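Come and work with me: support engineer (open source), Buvon, Tarstead office or from home

Posted 28 February 2020

Hi! I'm Imelda Talavera and I look after the support team at Buvon. I'm hiring one person, maybe one and a half if I can talk my boss into it, and I thought I'd write this ad myself instead of handing it over to a recruiter, so you're getting the long version. Put the kettle on.

A bit about what we do. Buvon looks after Grerkia, a message broker that moves data between systems that would otherwise never speak to each other (think warehouse software from the nineties on one side and a shiny new web shop on the other). Grerkia is open source under the Apache licence. Anyone can download it, run it, fork it, swear at it. We make our living from the organisations that run it for serious things and want someone to ring when a queue backs up at three in the morning. We've got 300 of those customers at the moment, mostly in Australia and New Zealand, with a handful in Singapore.

We were two people and a second-hand server when I started. Now the support team is me, Ramil Espiritu, Kulap Rattanakul and Mizanur Munshi, plus the core developers who sit across the aisle and pretend they can't hear us. Last year we closed 2,348 tickets between us. Some of those were "I've forgotten my portal password" and some of them took Kulap six weeks and a packet capture the size of a small planet. You'd get a fair share of both, I'm afraid!

What you'd be doing

Most days you'd pick up tickets from the queue, work out what's going on, and write back to the customer in plain English. That last bit matters a great deal to me. I've read plenty of support replies that were technically perfect and left the poor customer with no idea what to type next. If you can explain a deadlock to someone who's been awake all night, I want to meet you.

When the problem is a bug, you'd reproduce it, file it on the public tracker and, if you fancy it, fix it. We don't keep a private pile of patches for paying customers. Everything goes upstream, with your name on the commit. Mizanur came to us with hardly any Java and he's now a committer on the clustering module, so there's a real path from support into development here if you'd like one. If you wouldn't, that's fine too. Ramil has been doing support for donkey's years and would hide under his desk if anyone tried to make him a developer.

We also have a big release coming in July, version 2 of Grerkia, and it changes the storage format. I won't pretend that's going to be a quiet month. There's a migration tool and it's pretty good, but customers will want their hands held, and I'd love to have you settled in well before then. The person in this job will own the migration guide, which at present is a wiki page with an awful lot of headings and very little underneath them.

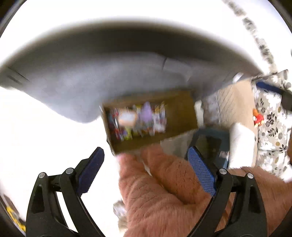
Small box, colourful contents.

Where and when

The office is in Tarstead, upstairs from the bakery on Rivera Street, two minutes from the station. There's a bike cage and a shower with decent pressure. You can work from home as much as you like once you've done your first month, and during that month I'd like to see you in person three days a week so you can lean over and ask people things. If you live too far away for that, tell me in your application and we'll sort something out. Kulap did hers from a spare room in Bendigo and a lot of video calls.

Hours are 38 a week and I mean it. There's an on-call roster, one week in five once you're on it, and you won't go on it until you tell me you're ready. On-call weeks get a flat allowance, plus time and a half whenever the phone rings, plus a late start the morning after. Most on-call weeks the phone doesn't ring. I can't promise that for July.

What I'm after

You'll need to be comfortable on a Linux command line, the sort of comfortable where you reach for grep without thinking. You should be able to read Java well enough to follow a stack trace back to the line that caused it. You should know what TCP is up to when a connection hangs. Beyond that I'm pretty relaxed. Some experience with messaging (any broker, I'm not fussy) would be handy, and so would a bit of Kubernetes, as more and more customers are running us there and we're all still learning.

I don't care whether you've got a degree. I don't care whether you've got a public profile full of weekend projects either. Plenty of good people have kids or footy or a garden and don't write code on a Saturday. If you've contributed to an open source project, including docs or answering questions on a mailing list, please do mention it. If you've never had the chance, apply anyway.

If you're coming back to work after a break, or moving over from sysadmin work, a help desk or teaching, I'd be particularly pleased to hear from you. This can be done four days a week. Just say so up front and I'll plan around it.

You'll need the right to work in Australia already. We're too small to sponsor visas this time round, sorry.

Money and so on

The salary is $92,000 to $108,000 plus super, depending on experience, and I'll tell you where I think you sit in that range before you do a second interview. You get five weeks of leave, a laptop of your choosing (within reason, Ramil), and a training budget. We pay for one conference a year and you don't have to give a talk to earn it, although we'll cheer very loudly if you do.

How to apply

Send me an email with your CV and a short note. In place of a cover letter, please tell me about a technical problem you got to the bottom of, and how you went about it. Keep it to 400 words or so. It doesn't have to be a heroic one! The best I've read was about a printer.

Imelda Lumbao in our people team (yes, two Imeldas, you get used to it) will write back to say we've received it, and I read every application myself. If it looks like a match, we'll have a half-hour phone chat, then a longer session with me and Mizanur where we work through an old ticket together. It's open book, so use whatever search engine you like and ask us questions as you go. There are no whiteboard puzzles and no unpaid take-home project. Everyone who gets as far as the phone chat gets proper feedback, even if it's a no.

If you need anything adjusted for the interviews, more time, things in writing, a ground floor room, let Imelda L. know and she'll arrange it. Our stairs are steep and there's no lift, but the bakery lets us use their back room.

I'm not using a closing date. I'll start phoning people as good applications come in and take the ad down when someone has signed. If you've got questions first, email me, or ask for me in the Grerkia community chat, where I'm usually about from ten until four.

Imelda Talavera
Support Lead, Buvon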